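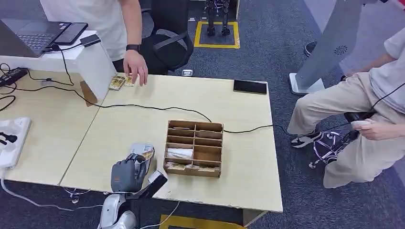 The Birkett cell is a tabletop sorting station used to train a humanoid robot to place small packets in a compartmented box. It was laid out at Bolow by Cyril Lightfoot.

Setting up

The box is placed within reach of the hand and its position marked. Packets are put back by hand between runs. Cables are kept clear of the arm's path.

Upkeep

Finger joints are checked every 8 hours of running and the wrist bolts every 1,000 grasps. A finger that fails to close fully is re-zeroed; if the fault returns, its tendon is replaced, a job of 17 minutes.

See also: Jasta hand; Sonen controller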